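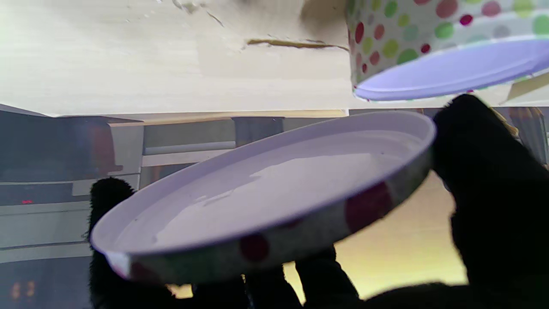 Clesik opens its first refill shop in Closham this August

I'm Hashini Talukder, and I've been selling loose tea, spices and baking bits from a market pitch in Closham for longer than my knees would like. So it's a real pleasure to write this one myself: Clesik is moving indoors! We've taken the old shoe shop on Tautahi Row, and the doors open at 9am on the first morning of August.

If you've never been to the stall, the idea is simple. You bring a tin, a jar, a tub, whatever you've got at the back of the cupboard, and we weigh it, fill it and charge you for what's inside. We had 20 products on the market pitch, mostly because that's all the van would hold. The shop will carry 90, so at last there's room for proper bread flour, four sorts of lentils, dried fruit, and the smoked paprika people have been asking me for since last winter (I heard you, I just had nowhere to put it).

I should say a bit about tins, as I get asked more about those than about the food. Any lid that fits snugly will do for rice or pasta. Tea and ground spices are fussier and want something that shuts tight and keeps the light out. Give it a wash, dry it overnight with the lid off, and bring it in. If yours has lost its lid, come anyway - there'll be a swap shelf by the till where you can leave spares and help yourself to one that fits. No charge, and no need to ask.

The fitting out has been done by Clomska, a joinery firm two streets away, who built the counter and all the dispensers' shelving and put up with me changing my mind about where the scales should go. They moved them three times. They're by the window now and they're staying there.

We paid for part of the work by selling advance vouchers to our regulars, and I'm still a bit stunned that we sold 1151 of them. Every one can be spent from opening day, on anything in the shop, and they don't run out. If you've lost yours, tell us the name you bought it under and we'll look it up.

Opening hours will be 9am to 5.30pm, with a later finish at 7pm once a week for people who work (I'll put the day on the door when I've settled the rota). The market pitch carries on until the end of September, then I'm handing it over to a lovely cheese seller.

There'll be free tea and ginger biscuits all through the first morning, and anyone from the local papers is welcome to pop in from 8.30am for a look round and a chat before it gets busy.

Press contact: Hashini Talukder, Clesik, Tautahi Row, Closham. Ring the shop bell or leave a note - I'm usually in the back with the flour.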